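Bench tips: the software side

Quick ones from the bench. Mostly for people running two arms on a homemade cell who want it to do household stuff, lids, boxes, putting things away. Software only on this page, the screws-and-brackets tips are on the other one. In no special order, I add to the bottom when I remember.

Name your frames before you write any motion code. Left base, right base, left tool, right tool, table. Write them on paper, tape the paper up. Half my bugs in Skumetti (my planner, homegrown, slow) were a pose in the wrong frame.

Log everything with one clock. Two arms, two clocks, you will chase a ghost for a week. I stamp on the PC, not on the arm boards, and throw out any sample more than 40 ms behind.

Keep speed limits in one file. One. Not in the launch script and also in the planner.
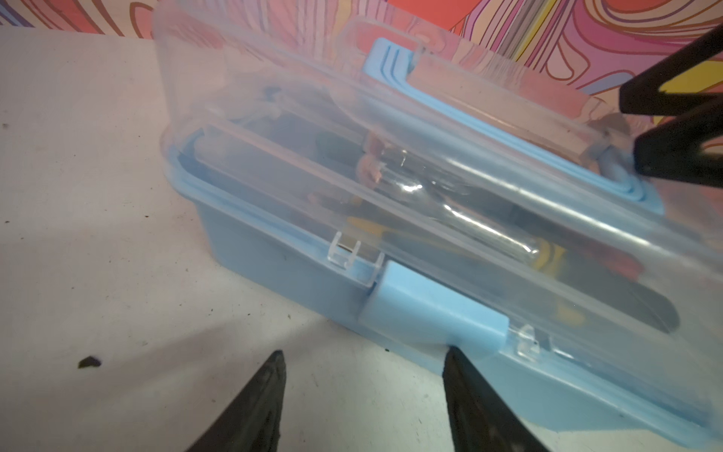 Depth is the first thing to go wrong with clear plastic. The points either land on the table behind or on some highlight, and the planner happily drives a finger through a lid that it thinks is air. Stop asking for depth on the clear parts. Find the opaque bits and hang the rest of the model off them. On a box like this one the light blue base and the wide latch block on the front are solid color, easy to segment, and the lid pose follows from the base as long as it's shut. Mask out whatever shows through the lid too, a glass tube and a few dark tools in there will pull your keypoints all over the place. I do the mask as a polygon in the base frame, so it moves when the box does.

Train the segmenter on your own backdrop. I used a set of 334 pictures, labeled by hand over two evenings, and it beat the big downloaded model on my table. Change the lamp, take more pictures.

Same goes for glare. Lock exposure and white balance in the camera driver. Auto exposure shifts when a black gripper comes into view and your color thresholds go with it. Took me till December to spot that one.

Waypoints: fewer. I had a dozen for a lid approach, cut it to 3 (above, near, contact) and let the planner fill in. Much easier to fix later.

Collision boxes around the cables. Fat ones. The planner doesnt know a cable exists unless you say so. Attach the box to the wrist link so it goes along with the arm.

Save the plan as well as the result. When a run goes bad you want to know if the plan was bad or the tracking was. I write both to the same folder, with the git hash in the name. Folders older than a month get zipped.

Tooling note: Gill, the little log viewer, chokes above 2,000 rows unless you turn off live redraw. Setting is under View, not under Preferences where any sane person would look. Kikdale reads the same files and doesn't choke but can't overlay two arms. I keep both.

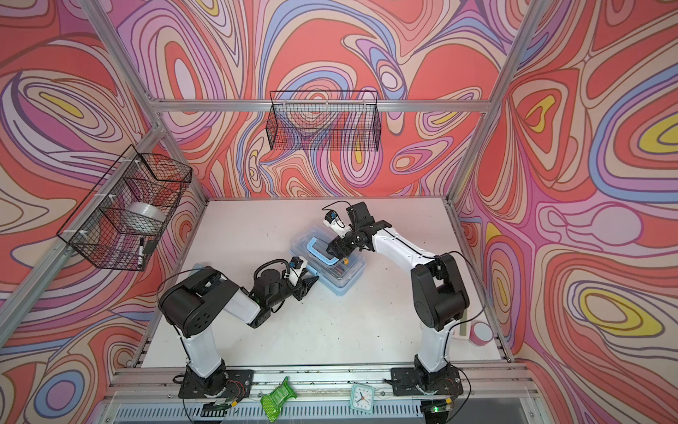 Do both arms need to be in the same planner?
Only when they share space. If the two grippers can reach the same spot, plan them together, or at least lock the shared zone so one arm waits till the other is out. Seperate planners are fine for everything else and a lot faster. My lock is a plain flag with a timeout. When it times out both arms hold position and I get a beep.

Gripper force: read the motor current, don't trust position alone. A handle is thin. Fingers report nearly closed with it in there and nearly closed without it. Set the threshold from a few closes on nothing, few closes on the thing.

Hand-eye calibration after every bump. Yes even a small bump. I have a script that touches four corners of a printed square and complains if any are off. Run it before coffee.

Don't tune gains and swap the gripper on the same day. Pick one.

Version your calibration files. Mine used to be called calib_new, calib_new2, calib_REAL. Date in the file name now.

Clarlow config people: the sample file has the joint signs flipped for the right arm. Check yours with the arm at low speed and a hand on the stop button. I put my corrected one in the downloads, same name with _r on the end.

Last updated July 13, 2019. Next up, notes on retry logic, when I get to it.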